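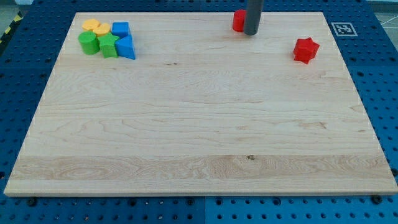 Asunto: Re: [manipulación] ¿Alguien ha probado el kit de empuje de Drastine?
De: Kári Vídalín
Para: lista manipulación

Hola, Vlastimil, y hola a la lista:

Contesto debajo de cada párrafo. Llevamos desde octubre con el kit y puedo hablar de lo que hemos usado, que no es todo.

El mensaje original de Vlastimil Šimko decía:

> Estamos mirando el kit de empuje de Drastine para las prácticas de máster.
> El comercial nos habla de brazo, vástago, tablero, piezas de colores,
> marcadores y un servidor de instrucciones en lenguaje natural. La oferta
> que nos han pasado es la versión con tablero de arce. ¿Merece la pena
> frente a la de melamina blanca?

Depende de la cámara y de la luz que tengáis. Nosotros pedimos el arce. La veta es bastante marcada en algunas zonas y el tablero trae un nudo oscuro pequeño en la franja más dibujada. Al segmentador por color que viene de serie eso le da igual, porque trabaja con rojo, azul, verde y amarillo saturados. El amarillo es el que más cerca queda del tono de la madera y el único al que tuvimos que tocarle los umbrales. Si vais a usar algo basado en bordes, la veta molesta y yo pediría la melamina. Con la melamina, en cambio, tuvimos reflejos en la unidad de préstamo que nos dejaron antes de comprar, y acabamos bajando las persianas.

El tablero va sobre la mesa perforada azul. La mesa se cobra aparte, cosa que en la oferta aparece en letra pequeña. Si ya tenéis una mesa con rejilla de agujeros, preguntad por el paso antes de firmar.

> ¿Qué tal aguantan las piezas? Nos preocupa tener que reponerlas cada curso.

Bien en general. Hay cilindros, cubos, prismas triangulares y estrellas, en varios colores. El juego completo son 22 piezas y hemos retirado 2, las dos por la misma causa: el vástago bajó demasiado y las pilló contra el tablero. Fue un error nuestro al cargar una altura de trabajo de otro montaje. Desde entonces el límite inferior en Z está fijado en el controlador y los alumnos no tienen permiso para cambiarlo.

Las estrellas son las peores de empujar. Si el vástago entra entre dos puntas la pieza va recta, y si toca una punta gira. Para el alumno es un buen ejercicio, para una demostración con visitas no tanto. Empezad con cilindros y cubos.

> El servidor de instrucciones, ¿funciona en español?

Sí, con matices. Instrucciones del tipo «lleva la estrella roja al lado del cilindro rojo» o «separa el cubo azul del grupo» las resuelve casi siempre. Con las relativas («un poco más abajo», «hacia el borde más cercano») hay que decirle antes desde qué lado se mira el tablero, porque por defecto toma el lado del robot. Está en el manual, apartado de marcos de referencia, y se nos pasó a todos.

Donde más falla es con las piezas agrupadas. Si hay cinco o seis apretadas en una esquina, el planificador intenta sacar la que se le pide y se lleva por delante a las vecinas. No es un problema de visión, las detecta bien. El vástago solo empuja, no puede coger nada, y si no tiene sitio para colocarse detrás de la pieza da vueltas buscando un ángulo hasta que vence el tiempo. Nosotros hicimos una tanda de 112 instrucciones con configuraciones repartidas y apretadas, y 17 terminaron por tiempo agotado. Todas menos una eran de grupo en esquina. Subir el tiempo máximo no arregla gran cosa. Lo que ayudó fue pedirlo en dos pasos: primero deshacer el grupo y luego mover la pieza.

> La calibración con los marcadores, ¿es cosa de un momento o hay que
> repetirla a cada rato?

Los marcadores cuadrados en blanco y negro se ponen sobre la mesa, fuera del tablero. Los que vienen en la caja son de papel y se levantan por las puntas. Imprimimos otros en vinilo mate, del mismo tamaño exacto, y no hemos tenido que volver a pegarlos. La calibración en sí es un programa que se lanza y termina solo. La repetimos al empezar cada sesión de prácticas y siempre que alguien le da un golpe al soporte de la cámara. Cuidado con tapar un marcador con el codo o con una carpeta: el programa no avisa, se queda con los que ve y da un resultado algo peor.

> ¿Servicio técnico? En Evon nos contestan rápido pero luego la pieza tarda.

Aquí el distribuidor es Rostska. Tuvimos una incidencia con la fijación del vástago, que cogía holgura. Mandaron el recambio y una nota con el par de apriete, sin discutir la garantía. El contrato de mantenimiento anual no lo hemos renovado porque lo que incluye (actualizaciones y una visita) no nos compensaba. Si no tenéis a nadie que se maneje con el controlador del brazo, a lo mejor a vosotros sí.

Dos cosas que no preguntas pero que van con la compra:

El registro de datos guarda vídeo, posición del vástago y texto de la instrucción, sincronizados. El formato es abierto y se lee sin el programa de Drastine. Eso pesó bastante en nuestra decisión. El visor incluido es lento y no lo usamos.

La licencia del servidor va por puesto. Si pensáis montar dos tableros con un solo ordenador os van a pedir dos licencias igualmente. Lo preguntamos por escrito.

En resumen, para prácticas lo volvería a comprar, con tablero de arce y sin mantenimiento. Para investigación en objetos amontonados se queda corto tal como viene, habría que escribir un planificador propio, y la interfaz lo permite.

Tengo a mano los umbrales de color y el guion de las instrucciones de prueba, si los quieres te los paso fuera de la lista.

Un saludo,
Kári Vídalín
Laboratorio Ásgeirsdóttir

PD: pedid un vástago de repuesto con el kit. Suelto sale bastante más caro por el envío.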